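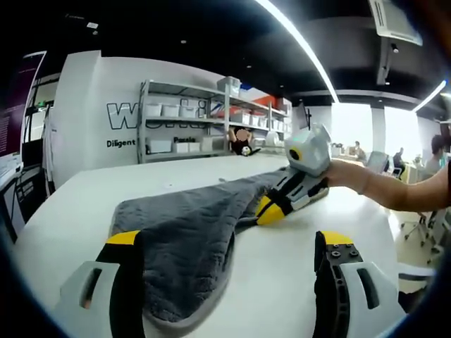 Serien brauchen keine Zusammenfassung vor jeder Folge. Ich schaue seit dem Herbst »Drasden«, zweite Staffel, und jedes Mal laufen erst anderthalb Minuten Rückblick, in denen mir erklärt wird, wer wen verraten hat. Wer die Folge davor gestern Abend gesehen hat, weiß das noch. Der Rückblick verrät außerdem, was gleich kommt. Taucht darin eine Nebenfigur auf, die seit Wochen keine Rolle gespielt hat, steht sie zehn Minuten später vor der Tür. Die Handlung wirkt dann auf mich wie ein graues Handtuch, das quer über einem weißen Tisch liegt und zum einen Ende hin immer schmaler wird, bis nur noch ein verdrehter Streifen bleibt: Am Anfang ist viel Stoff da, am Schluss weiß man genau, wo es hinläuft.

Bei »Bundthorpe« war das anders. Die Autorin Rakiya Akinola hat in 38 Folgen keinen einzigen Rückblick zugelassen. Man musste aufpassen, und wenn man einen Namen vergessen hatte, fragte man eben auf dem Sofa nach. Das ging gut.

Damilola Effiong hat in ihrer Kolumne dagegengehalten, Pausen von einem Jahr und mehr zwischen den Staffeln seien ohne Hilfe nicht zu überbrücken. Das stimmt für die erste Folge einer Staffel. Für die übrigen stimmt es nicht. Der Knopf zum Überspringen hilft mir auch wenig, bei uns erscheint er erst, wenn die entscheidende Szene schon gelaufen ist. Ein Menüpunkt »Was bisher geschah« würde reichen, freiwillig und für jede Staffel einmal.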